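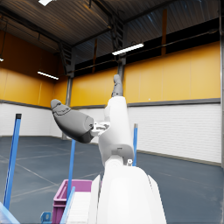

Good evening, everybody, and thank you for coming down to the Hamley building when I know perfectly well there were nicer things to do with a summer night. I want to talk about reaching for a cup of coffee. I mean that quite literally, and I've been at it for most of my working life, so please be patient with me. Look at the two gray fingers on the slide, spread far apart up there against the yellow wall, and then hold up your own thumb and first finger and pretend you're about to pick up your mug. (Wait for them to do it. They will feel silly. Do it with them.) You opened wider than the mug, didn't you? Nearly everyone does, and you did it with no mug at all.

Thank Kendra Marchand for the invitation, and for the cookies.

First part: the opening hand. When you reach for something, your fingers start to spread while your arm is still on its way. They go a bit past the size of the thing, and then they close down on it. Babies have to learn this, and it takes them a good long while. The part I love is that you never once think about it! You can be in the middle of an argument with your brother and your hand will still size up the salt shaker for you.

Go slowly with the brain drawing. Point out the parietal lobe, up toward the back of the head, and the motor areas in front of it. Say that they are talking to each other the whole time, with the cerebellum keeping an eye on how things are going. Skip the Latin unless somebody asks. Last time I got lost in the Latin.

Second part: our study. We started in July of the year before last with a grant from the Gunawardena fund, and we asked people over sixty to come in and pick up blocks. That was the whole task, blocks, for an hour, and they were very gracious. In the end 369 people finished both visits. Ott Kivi built the table with the little lights in it, and he is in the third row if you want to ask him why it hums.
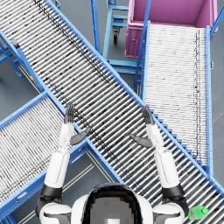
Slide 7. Overhead view: arms raised over the roller conveyors, left hand open.

On some trials we moved the target after the reach had begun. A light would jump from one block to another, and the person had to change course. We gave them 400 milliseconds before the next light came on, which feels like nothing when you're the one sitting there. I tried it myself and was terrible, and Ott has kept my scores.

What we saw was that the older people in our group opened their hands wider and earlier, and slowed down more at the end. You could call that a decline, and some of my colleagues do. I lean toward thinking of it as good sense, the way you leave more room around the car when you park in a strange garage. But I should be fair and say our data can't settle that, because we didn't follow anyone for more than a year.

(If time is short, jump from here to the questions. If not, tell the story about my mother and the teacups. Keep it to two minutes. Kendra will wave.)

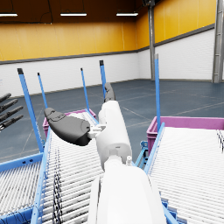

Third part: where we go next. The new project is called Ilano, and it follows people who are getting the use of a hand back after a stroke. We'd like to know whether that early spreading of the fingers comes back before the grip itself does, or after it, or whether the two travel together. The folks at Kallbridge are lending us their clinic rooms on the ground floor, with parking, and I can't tell you what a difference parking makes to a study.

We are still looking for people who haven't had a stroke, too, as a comparison group. Both hands welcome, lefties especially. The sign-up sheet is by the door, next to the coats, or you can call the lab at extension 679 and leave a message. Please say your number twice.

Questions. Somebody always asks about video games, and the answer is maybe. Somebody will ask about piano, and I'd be glad to talk about piano all night, so Kendra, please stop me.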